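Subject: Re: Annotation rules for two-handed tabletop tasks, draft 2
List: manipulation-practice
Sent: Tuesday, 16:40

Replies inline. I have trimmed the parts of the message that were only about the file server.

> Section 4 of the draft says that an episode must be rejected if either
> hand holds an object at the first time step. At Zultville we think this
> is too strict. We have 1692 episodes that would go, and most of them are
> perfectly usable for training. Could the rule be relaxed to a warning?

I would keep the rule but narrow it. The trouble with a grasp already closed at step zero is that the approach is missing, and a policy trained on a mix of both kinds learns that closed fingers are a normal resting state. We saw this at Umanton on the Quispe set, where up to a tenth of the rollouts began with the hand shutting on nothing.

What I propose for 4.1 is a start-state field with three values: both free, one loaded, both loaded. An episode is rejected only if the field is empty or disagrees with the joint readings. Anyone who wants clean starts can then filter for them, and your 1692 stay in.
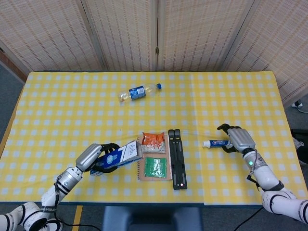
The second half of section 4 needs more work than the first. It says that each hand is to be labelled with "the object held", but does not say which name is to be used. A carton and the tube that came out of it may be sold under the same product name, and if both hands are annotated with that name the record is useless. My wording would be: label by form first (box, tube, bottle, sachet), then by product if the print can be read by a person without zooming. If it can't, leave the product field blank. Do not guess from colour.

> We also find 4.3 unclear. Does "scene objects" include things the robot
> never touches?

Yes, and the text should say so. Anything resting on the work surface is a scene object, whether or not it is handled. Furniture and cabling off the table are background and go in the cell sheet, which is filled in once per layout. Screens behind the table belong in the cell sheet too. Cloths are the awkward case — they are on the table, but they change the contact surface for every object in the episode. I suggest a separate surface field, with pattern and number of panels where known, and a note if there is a seam inside the reach of either arm.

Stacked items should carry a "rests on" relation. In the Ostetti export this was flattened to a plain list, and 2567 relations had to be put back by hand. Please don't repeat that.

> Lastly, is the arm status light to be logged?

Log the controller state, which has a time stamp. The light may be recorded as a cross-check if the head camera sees it, but it must not be the only source. Colour meanings differ between firmware versions and the draft should not fix them.

Two smaller points on wording:

"Operator" is used in 2.2 for the person at the controls and in 5.1 for the person resetting the table. Use "resetter" for the second.

"Upright" in 4.5 should be defined by the object's own long axis. A bottle on its side is then "lying", with the direction of the cap given relative to the robot's base and never relative to the camera.

I have no view on section 6. If there are no objections to the start-state field by the end of March I will put it into draft 3, with the old wording kept as an appendix for groups part way through a collection.

— Umanton, tabletop working group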